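Trilok Kanaujia
@trilokfolds
28 September 2019

Thread on packing soft goods small. I keep getting the same questions about stuffing vs. folding, so I'm putting my notes in one place. Scope: cloth items with a strap or a bit of cord attached. Tote bags, drawstring bags, light covers. Not shirts.

2/ Terms first. Folding means the layers lie flat and the edges line up. Rolling means one fold, then a cylinder. Stuffing means no order at all, the cloth goes in a fistful at a time. Bunching is what you get on the table before you commit to any of these.

3/ Stuffing has a bad name it doesn't deserve. For thin woven synthetics, a stuffed item creases in different places every time. A folded one creases on the same lines every time, and on coated fabric those lines are where the coating goes first. Cotton doesn't care much either way.

4/ Printed fabric is the exception. If there's a design on it, keep the print away from hard folds. I put the print face up in the middle and bring the plain cloth around it. Screen print cracks on a sharp fold. It tolerates a loose bend.

5/ Straps. Lay the strap on the cloth before anything else, lengthwise, then close the cloth over it. A strap left outside catches on whatever is next to it in the drawer. A strap pushed in last makes a lump and the bundle opens again.

6/ Cord is handled separately. Take it off if it comes off. Coil it in loops as wide as your palm, set it to one side, and do the cloth first. People who wrap the cord around a half-finished bundle end up tightening it over a loose corner and starting again.

7/ Coil direction: follow the lay of the cord. If the loops turn into figure eights, you're fighting the twist. Roll the cord a half turn between finger and thumb for each loop and it will sit flat.

8/ Lalit Yadav asked about work surface. Wood or a wood-look top is fine. Cloth should slide a little. On a rubber mat it grabs, and you get one side of the bundle tight and the other side loose. Wipe the surface first. Pale fabric picks up anything.

9/ Surface height matters more than material. Forearms close to level, elbows off the table. I did a batch of 39 drawstring bags for the Meltstead sale on a low coffee table and couldn't stand up straight that evening.

10/ Timing, for those who want numbers. A plain tote takes me 30 seconds folded, less if stuffed. A bag with a strap takes longer in both cases, and most of the difference is finding the strap.

11/ Where to press. Both hands, opposite sides, push toward the center and hold. Don't pat it down from the top. Pressing from the top flattens the bundle and pushes air out to the edges, where it comes straight back in. Pressure from the sides makes a shape you can pick up.

12/ Side pressure on a blue one, orange-red bit still showing in the folds. Cord is off to the left for later.

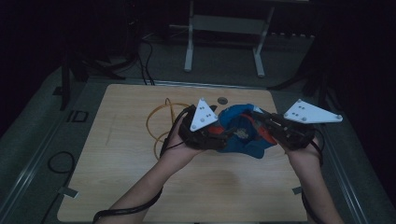
Blue cloth bunched up, pale print near the center, yellow-orange cord coiled beside it.

13/ For a bundle at that stage the next thing I look for is the print. If it's near the middle and only loosely bent, carry on. If a hard fold runs across it, open the whole thing and start over. Fixing one fold inside a bunch moves all the others.

14/ Mamta Kushwaha's method, which differs from mine: she gathers from the corners, all of them to the center, then squeezes. Good for square cloth. On anything with a strap it leaves one corner fatter than the rest. She says she can live with that.

15/ Container. An open box beats a drawer. Stand bundles on end, strap side up, one layer. The moment there's a second layer, everyone digs and the bottom ones come undone. I use 5 shallow boxes from Prirkuston, labels on the short side.

16/ Cord storage: each coil goes in the box with its own bag, tucked down the side. I used to keep all the cords together in a jar. Don't.

17/ Long-term storage is a different matter. Anything coated should be hung or laid loose. I had two covers stuffed tight from May until last week and the inside surfaces were tacky when I opened them. Airing helped one of them.

18/ Edgardo Salazar wants to know about vacuum bags. No opinion on cloth totes. I wouldn't put prints in one.

19/ Correction to 7: the half turn goes the other way for left-handers. Thanks to Vivek Malhotra for catching it.

20/ Zippered bags next. I have a pile of them from Skivbridge to get through first.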